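Reading time: 11 min

4. Where the small things go

4.1 Setting and method

The material in this section comes from the repair and assembly floor at Coelho, a firm that services small pumps and which let us sit in a corner on the condition that we not rearrange anything. We kept the condition. By the second week we badly wanted to break it.

Our question was how people decide that a loose part belongs somewhere. Earlier studies of workplace tidiness, including two of our own, treated sorting as a matter of rules: a label goes on a bin, the part goes in the bin, and the researcher goes home. Anyone who owns a kitchen drawer will see the trouble with this. The drawer has no label, everyone in the house knows what is in it, and the batteries are always in there somewhere, though whether they still work is a separate field of study.

We collected 538 sorting episodes, an episode being any stretch in which a person picked up a loose part, did something with it, and let go of it. Holding a part while talking about soccer was coded as holding. Jussara Xavier and Modupe Tamuno coded the episodes separately and then spent most of January disagreeing about the word "away."

4.2 The official system

Coelho has an official system, bought from Vevari, in which every part has a code, every code has a bin, and every bin has a place on a wall. The catalog runs to 3222 codes. It is a handsome piece of work and workers speak of it with respect, in the way people speak of opera. They used it for new stock and for visitors.

For everything else they used what we came to call standing places: spots that hold a kind of part for as long as someone remembers that they do. A standing place may be the left side of a bench, a saucer, a coat pocket or the lid of another container. It has no sign and no owner. When we asked what a given spot was for, the usual answer was the name of a part, offered with some pity.

4.3 Trays and the space beside them

Trays are the one piece of equipment that both systems share. In the Vevari manual a tray is a means of transport, filled at the wall and emptied at the bench. In practice a tray arrives at a bench and then lives there, and the interesting sorting happens on the bare surface next to it (Figure 4). Parts set down to the left of a tray and parts set down to the right are rarely treated as the same pile, even when they are the same part. 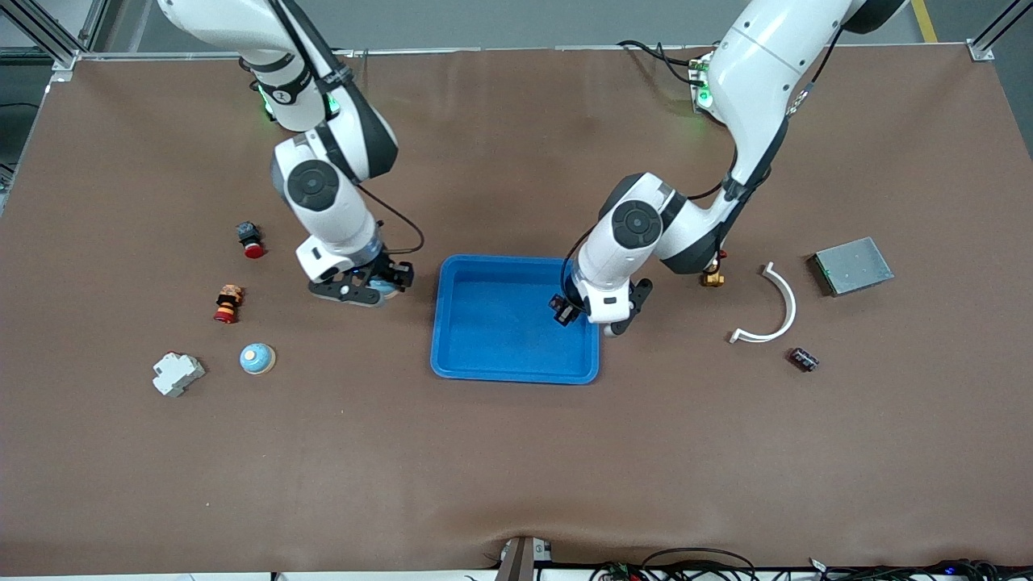
Figure 4. Blue tray on a worktable, with small parts to either side.

Jaime Cunha objected, on reading a draft of this section, that we were making a great mystery out of elbow room. A tray takes up the middle, he wrote, so whatever is left over has to go to one side or the other, and people will invent a reason for it afterward if a person with a notebook keeps asking. He suggested we try asking them about the ceiling.

The objection is a good one and we have not fully shaken it off. We did go back to the episodes with it in mind. If the sides were only leftover room, a worker who came back from lunch should have been as willing to use one as the other. Mostly they were not. They returned parts to the side they had used in the morning, and when a colleague had used the wrong side in the meantime they moved the parts back, often without looking and in one case while eating a pear. Cunha's reply was that habit is not meaning. Ours was that it is a fair share of it. The exchange continued by email and has been trimmed here for length and tone.

We did not ask about the ceiling.

4.4 Handing over a bench

Standing places are hardest to study while they work and easiest when they fail, and the most reliable way to make them fail is to give the bench to someone else. We watched 11 handovers. The outgoing worker typically said that everything was where it should be. The incoming worker typically nodded. Within the hour the incoming worker was walking around the floor with a washer in an open palm, like a man who has found a tooth.

Gerasimos Kourkoulas has argued that such failures are a cost and should be designed out with better labels. We are less sure. During the walk with the washer, the new person asked things, learned who knew what, and picked up the name the floor used for the part, which seldom matched the catalog. Several parts were called after the pump they fitted, one after a song. None of this appears on a label, and it would not fit on one.

There were also two handovers in which no one walked anywhere, because the incoming worker swept the whole bench into a tray and started over. Xavier coded these as sorting. Tamuno coded them as despair. The table reports both.

Correspondence: Ya-wen Shih, Clandarero Working Papers
© 2023 the authors
Back to top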